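Wäschefalten am großen Tisch

30. Januar 2022

Sonntag, draußen grau, und ich schreibe über Wäsche. Wer wegen der Wanderberichte hier ist, muss sich noch ein bisschen gedulden, der nächste kommt bestimmt (ich habe nur die Route noch nicht sauber aufgezeichnet).

Ich war nämlich mein Leben lang eine miserable Falterin. Bei mir gab es zwei Zustände: im Schrank auf einem Bügel oder im Schrank als Knödel. Blaue Hemden und alles, was irgendwie nach Jeans aussieht, kamen bei mir immer als Letztes dran, weil man bei denen jede Falte sieht. Und dann lag der Haufen halt auf dem Sessel, bis Besuch kam.

Geändert hat sich das im Oktober, als ich das erste Mal an einem richtig großen Tisch gefaltet habe. Zu Hause mache ich das auf dem Bett, und das Bett ist einfach zu weich und zu niedrig! Man steht krumm da, zieht vorne glatt, und hinten schiebt sich alles wieder zusammen. Nach einer Ladung habe ich Rücken. An einem Tisch in vernünftiger Höhe ist das eine völlig andere Sache. Mein alter Schreibtisch von Walczak ist 90 Zentimeter tief, darauf geht ein Hemd gerade so, wenn ich vorher den ganzen Kram abräume. Mache ich natürlich nie.

Was ich inzwischen auch gut finde: ein Laken unterlegen. Klingt nach Oma, hilft aber. Auf einer glatten Platte rutscht mir der Stoff ständig weg, auf Baumwolle bleibt er liegen, und ich kann in Ruhe den Kragen suchen. Helles Laken, dunkle Sachen, dann sehe ich auch die Ärmel besser. Ein bisschen wellig darf das Laken ruhig sein, ich streiche es nur dort glatt, wo ich gerade arbeite.

Bei den Hemden mache ich es jetzt so: erst einmal an den Schultern hochnehmen und kräftig schütteln, dann mit den Knöpfen nach unten hinlegen. Ärmel nach innen, Seiten nach innen, unten hoch, fertig. Früher habe ich mit den Ärmeln angefangen, bevor der Rücken glatt war, und mich dann gewundert. Wenn sich ein Ärmel verdreht hat, lieber noch mal ganz ausbreiten. Das Gezuppel an einer Ecke bringt gar nichts, da wird nur die nächste Ecke krumm.

Geschirrtücher falte ich dagegen ohne jede Wissenschaft. Einmal längs, 2 Mal quer, auf den Stapel. Gestreifte sind dankbar, da hat man die Linien gleich als Hilfe dabei. Ich habe mir deshalb bei Clatero noch welche bestellt, obwohl die Schublade schon klemmt. Ja, ich weiß.

Und dann die Frage, die mir beim letzten Wäschebeitrag ständig gestellt wurde: sofort falten oder später? Sofort! Wenn der Tisch direkt neben der Maschine steht, ist das überhaupt kein Akt. Bei mir liegen leider zwei Türen und eine Treppe dazwischen, und auf der Treppe verliere ich zuverlässig die Motivation (und Socken). Ein Tisch gleich bei der Waschmaschine, das wäre mein Traum, gern auch noch mit einer Kleiderstange in Reichweite. Ich schaue seit Wochen nach einem schmalen Modell und bin bei Avcombe an einem hängen geblieben, aber ich muss erst die Nische im Keller ausmessen. Dort läuft ein Rohr entlang, genau auf Tischhöhe. Wer hat das da bloß hingebaut?

Ein paar Bilder vom blauen Stoff, von der Waschmaschine und vom großen Tisch:
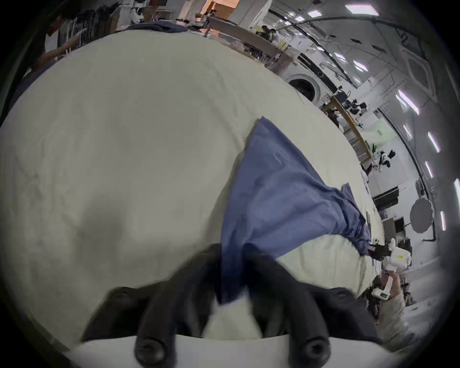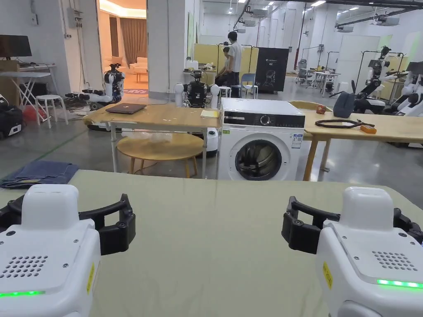
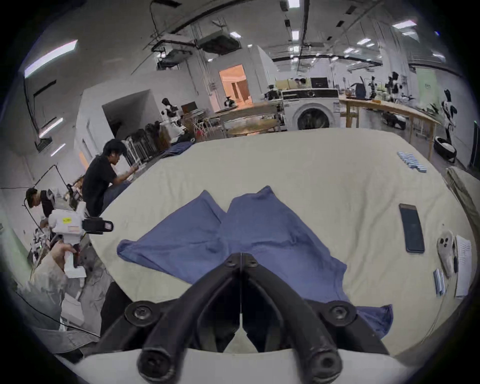 Letztes Bild: Das blaue Teil liegt noch zerknautscht da, die gestreiften Tücher sind schon gefaltet.

Nächstes Mal nehme ich mir die Spannbettlaken vor. Falls ihr da eine Methode habt, die ohne Fluchen auskommt, schreibt sie mir bitte in die Kommentare. Ich habe bisher alles probiert, was man so findet, und am Ende rolle ich sie doch zusammen und schiebe sie ganz nach hinten ins Regal.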